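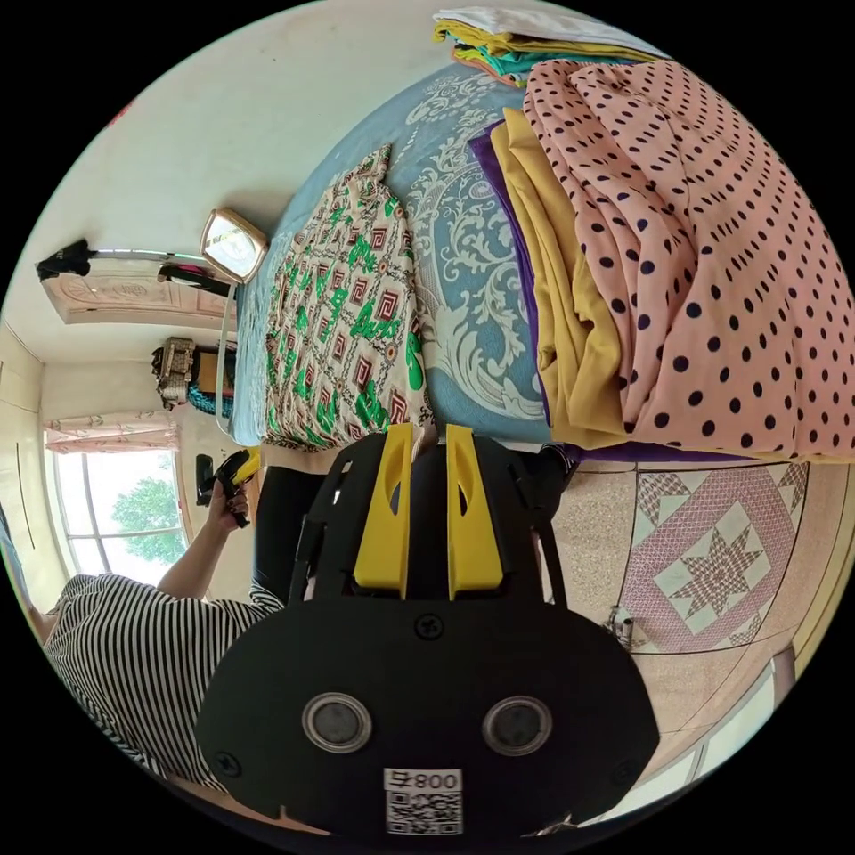
Ustent Methods and Standards Department

15 August release: guideline for hand-held gripper recording in homes

2022-08-15. Ustent has published the first full edition of its guideline for recording household tasks with hand-held grippers. The document applies to work in bedrooms, kitchens and other lived-in rooms, and replaces the draft circulated to partners in April.

The guideline runs to 18 clauses. It covers the marking of devices, checks before recording, the handling of cloth and clothing, the conduct of operators in private rooms, and the storage of records. It was prepared with Cotham, which reviewed the wording, and Nedeljković, which tested the clauses in occupied homes.

Marking and identification

Each gripper must carry a number that a person can read and a code that a machine can read, both on the rear plate. The number is entered in the session log before the first recording and may not be changed during a session. Where two or more devices are used in one room, each has its own log. Labels that are scratched or lifting are to be replaced before the device is issued again.

Fingers are inspected for cracks and play at the start of each day. Sensor windows are wiped with a dry cloth. Screws on the rear plate are checked by hand, and a device with a missing screw is withdrawn. 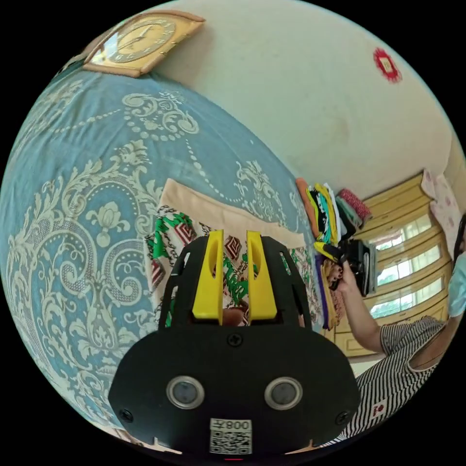
Folding and sorting of clothing

Clause 7 deals with garments and bed linen. Items stay in the home in which they are recorded. Operators work with what the household owns and do not bring in test fabrics. Patterned and plain items are given equal standing, and a patterned bedspread is accepted as a working surface. A failed grasp is kept in the record and marked as failed. It must not be cut out.

The clause also sets a limit on repeats. The same garment may be used in no more than 18 recordings, after which it is put aside for the rest of the session.
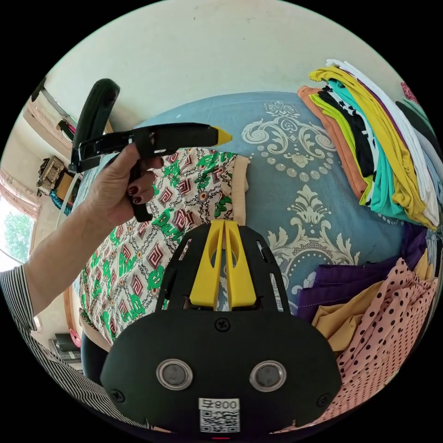 Operators may pause at any time, and a paused recording is closed and given a new entry when work starts again. Members of the household may ask for any recording to be deleted without giving a reason. Requests are to be met in full, including copies held by partners.

The clauses were tested in 156 sessions, giving over 1000 separate recordings. Session logs are kept for 3650 days and then destroyed.

"The draft left too much to the person holding the device," said Cor Kramer, who edited the guideline. "The new text states what is to be logged, and when."

Existing users of the Pesemis log format can continue with it. Two fields have been added, for device number and reason for pause. Older logs do not need to be converted.

The guideline is available on request from the Methods and Standards Department at Ustent. Comments on individual clauses should quote the clause number.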